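Subject: Re: [homebots] Are we there yet with the chores?
From: Leonie Wendt
To: the homebots list

Hello all, and thank you Joscha for stirring us up again,
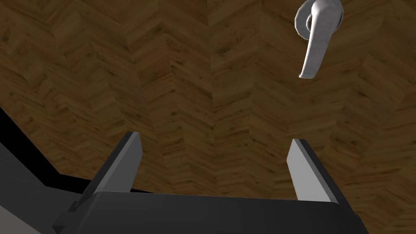 Simulated door task, wrist view: lever handle at upper right, gripper open.

Joscha Weidemann wrote:

> My sister has asked me again when she can have a machine that
> empties the dishwasher and takes the trash out, and I again had
> no good answer for her. I see a new video every week of something
> folding a towel. Then I talk to the people at Rathjen, who build
> actual shop carts, and they say they would be happy with one that
> could get itself through the storeroom door. So which is it? Are
> we two years out or twenty? And why does everybody keep going on
> about doors?

I have been meaning to write about doors for ages, so you have only yourself to blame for the length of this.

Think about what taking the trash out really involves. We talk about the bag, and the bag is hard enough, but in my house there are three doors between the kitchen and the bin, and no two of them have the same handle. A person goes through all three while thinking about supper. For the arm, each one is a job of its own. It has to find the lever, get the fingers up to it at a sensible angle, push it down far enough, and then keep hold while the door swings and the handle travels along a curve. That last part is where ours comes to grief most often. The arm wants to pull straight and the door doesn't!

The picture is from our simulator, from the set we call Brundance (named after the street, there is no deeper meaning). The door has a herringbone wood surface. We swap the surfaces a good deal, because the first version learned on plain gray doors and got very confused when we gave it anything with a pattern. I felt a bit sorry for it.

As for numbers, since you will ask: in our last batch in May we ran 188 simulated attempts, and in 31 of them the fingers never got a proper grip on the lever. Another 51 gripped it and lost it during the swing. The rest got the door open, which I was very pleased with until we took the same program over to Tiltcombe and tried it on the real door there. We made 16 attempts and it opened the door on four. Real hinges are stiff, and real latches have opinions.

So my answer for your sister, and please give her my best, is that I would separate the jobs. Vacuuming and mowing are done, more or less, and people are happy with them. Carrying a bin across an open floor is fine too. Anything where the machine has to take hold of something attached to something else – doors, drawers, the dishwasher rack – I would still call slow and fussy, and I wouldn't want it running in my kitchen while I was out. I'm not going to put a year on it. I put a year on it once at Udach, in front of a full room, and Joscha was sitting in the second row and has never let me forget it.

For the Rathjen people my advice is duller. If it's one storeroom and one door, fit a powered opener and let the cart send it a signal. I know that feels like cheating, but it's a good cart and it would be a shame to leave it waiting in the hallway until the rest of us catch up.

If anybody has worked on round knobs I would dearly love to hear from you, on the list or off it. We haven't dared try one yet.

Warmly,
Leonie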